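Mar 7, 2021

Callance fuel conditioner on the Utex genset, second go. Bench to myself, which at least meant the doors stayed shut and the intake air wasn't jumping around every time a delivery came in.

For anyone reading who skipped the last entry: the Callance is a sleeve that clips over the fuel line ahead of the injection pump. It has magnets in it. It costs $149. The leaflet says it "aligns" the diesel and cuts consumption by 11 percent under load. I can't find a line in the leaflet about what load, what engine, what fuel, or how anybody measured it. Ó Gríofa asked us to look at it before they fit it to their rental fleet, so we look at it.

My opinion going in was that it does nothing. Writing that down first so you can all discount what follows accordingly.

Setup

Same as before except for the fuel measurement. Last time we went by the sight glass on the day tank and I've decided to throw those numbers away. You can talk yourself into any result you like with a sight glass. Now the tank sits on the platform scale, flexible line both ways, return line supported so it isn't hanging its weight on the tank. I nudged the line on purpose with the engine stopped and the reading came back to where it was. Good enough for me.

Emano load bank set to 70 percent of rated output. Left it there all day. I don't trust anyone's part-load figures, ours included, when somebody keeps touching the dial.

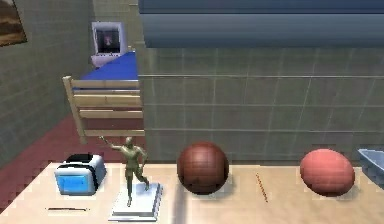
Ran with the sleeve off, then on, then off again. The last one matters most. If the engine is still loosening up or the room is getting warmer, the plain run at the end will look better than the plain run at the start, and whatever got tested in between takes the credit. I suspect a lot of happy customers come from that and a fresh air filter.

Warm-up until the coolant stopped climbing, then start the clock. Same jug of fuel from the same drum for all of it.

Results

Sleeve on came out between the two sleeve-off runs. A bit thriftier than the first, a bit thirstier than the last. The spread between the plain runs is wider than anything I could pin on the magnets. Raw sheets are in the blue folder, and please put them back in it.

So no 11 percent. An effect that size would have been sitting there on the scale waving at me. Could there be 2 percent in it? Possibly. This rig couldn't tell you, and I'd be suspicious of anyone who said theirs could from a morning's running.

Things I don't like about my own test:

- Load bank fans draw off the same supply, and I never checked what they take when they cycle.
- Fuel temperature in the return line went up through the day. Only logged it by hand, and not often enough.
- I knew which run had the sleeve on. Next time someone else fits it, under a wrap, or fits nothing under the wrap, and doesn't tell me.
- One engine.

The Callance rep says on the phone that the sleeve needs "about a tankful" to start working. That isn't in the leaflet either. Fine, we'll give it its tankful, but I notice the number moved after I told him ours. I asked what would happen in the engine during that tankful that hadn't happened already, and he offered to send a video.

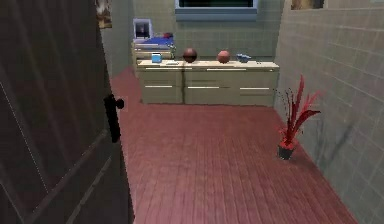
**Donnie Ogilvie**
Test bench lead, small engines

Still to do. Sleeve stays on the Utex for ordinary yard duty until it's burned the tankful, and nobody adjusts the governor in the meantime. Write it on the tag if you do. Then repeat off/on/off with the blind wrap, and log the return temperature properly with the spare thermocouple, if it turns up.

Ó Gríofa want an answer by June. I'd give them one today: clean the filters, fix the weeping injector on their older set, keep the money. They'll say a vendor showed them a graph. I've seen the graph. The left-hand axis doesn't start at zero and the bottom one has no units.

Drained the line and capped it. The scale needs its check weight back from the paint shop.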